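Skokement ships planner update that knows when to stop thinking

2020-07-27

Skokement has released a new version of Tamodo, its motion planning software for two-armed robots, and the headline feature is that it gives up sooner. The company calls this bounded replanning. Users of the last version, who have watched a pair of expensive arms consider a spoon for the length of a coffee break, may have other names for it.

The old planner treated every request as a fresh puzzle. Ask it for a fork, and it would work out a path for both arms from scratch, check it against everything on the counter, find that the left elbow came within a hair of something, and begin again. It was very safe. It was also very still.

Version 88 – Skokement numbers its releases by build, and skips the ones it would like to forget – keeps a library of paths that worked before and bends the nearest one to fit. If that fails inside the time limit, the arms back off to a resting pose and the software writes a line in the log saying why. In the company's own tests on kitchen tasks, the typical planning time fell from 267 milliseconds to 81. The worst cases, which used to run to almost a minute, are now cut off by design, a reliable way to improve a worst case.

Perception gets a smaller update. Tamodo now takes object outlines from Zamani, the open vision package, and no longer insists on its own detector, which had a long-running quarrel with shiny metal. Cutlery lying side by side was a particular sore point: the detector liked to report one wide object and then suggest a grasp in the gap. The release notes list this as "improved," a word that appears in them 59 times.

Countertops remain the favorite proving ground, with a fork and spoon next to a steel bowl and plenty of bottles behind them to plan around.
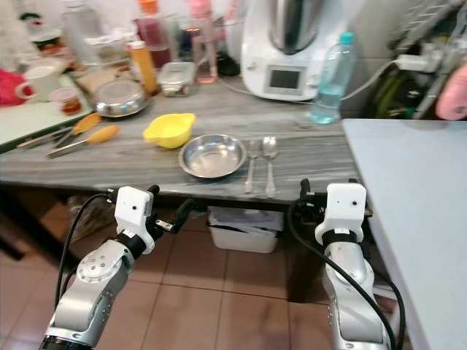

What is still missing

Handovers from one arm to the other are marked experimental, as they have been since March. Clear plastic and glass are handled by drawing a generous box around them and staying out of it, so anyone hoping to have a water bottle fetched should keep their legs in working order.

Skimetti, the rival toolkit, has promised a faster planner of its own by the end of the year. It made the same promise last year, in the same font.

The Tamodo update is free for current license holders. Old configuration files will load, with warnings.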